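Mistden Kitchen Rental: Frequently Asked Questions
Last updated January 2020

These are the questions we get most often from people who want to rent kitchen time at Mistden. If yours isn't covered, use the contact form or ask at the front desk.

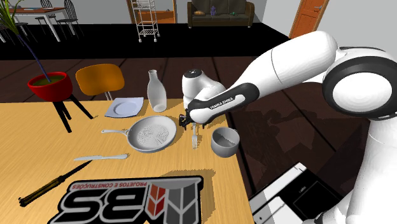 Who can rent the kitchen?
Anyone who makes food for sale and needs a licensed space to do it. Our renters include bakers, caterers, sauce makers, meal prep businesses and a few food truck owners. We also rent to people who want to cook for a one-time event such as a wedding or a church supper. You do not need to have a registered business for a one-time event, but you do need one for regular rental.

How big is the space?
The building is 1,077 square feet. That includes the main kitchen, the dish room and dry storage. The walk-in cooler is in the dish room.

What is the shortest booking?
3 hours. Setup and cleanup count as part of your booking, so leave yourself enough time at the end. If the next renter has to wait for you, we charge for an extra hour.

How do I book?
Bookings are made online through Flunora. Once your account is approved you can see the calendar and pick open hours yourself. We do not take bookings over the phone or by text. Overnight hours show up on the calendar only after you have finished 6 regular bookings with us.

What paperwork do I need?
Regular renters need a food handler card, a business license and proof of liability insurance that lists Mistden as additionally insured. Upload all of it to your Flunora account. Approval usually takes 2 business days after the last document comes in. If your insurance runs out, your account is paused until we have the new certificate.

Does the county inspect my business separately?
Yes. Our kitchen has its own permit, but that permit does not cover your products. Call the health department before you book your first session and ask what they need from you. Some products, such as canned goods and anything with meat, need extra approval.

What equipment is included?
Ranges, convection ovens, a floor mixer, prep tables, sinks and the dish machine are all included in the hourly rate. Sheet pans and hotel pans are shared. Bring your own knives, small tools, towels, gloves and storage containers. Please label anything you bring. Unlabeled items go on the lost and found shelf and are given away at the end of the month.

Can I store food between bookings?
Yes, if there is room. Shelves in dry storage and the cooler are rented by the month. Freezer space is full right now and there is a waiting list. Everything in the cooler must be covered, dated and marked with your business name.

Can I bring helpers?
Yes. Each helper needs a food handler card. Children are not allowed in the kitchen at any time, including during cleanup.

What about allergens?
This is a shared kitchen. Wheat, nuts, dairy, eggs, soy and shellfish are all used here. We clean between bookings, but we can't promise an allergen-free space, and you should not label your products that way.

Where do I park and unload?
Use the loading door on the alley side. You may leave your vehicle there while you unload, then move it to the back lot. The spaces next to the Cusi storefront belong to them and they do tow.

What happens if I need to cancel?
Cancel at least 48 hours ahead and the hours go back on your account. After that you pay for the full booking. If we have to close for a repair or a power failure, you get the hours back plus one extra.

Do I get my deposit back?
Yes, when you close your account, less any cleaning or damage charges. Return your key fob to the front desk first. A lost fob costs $25.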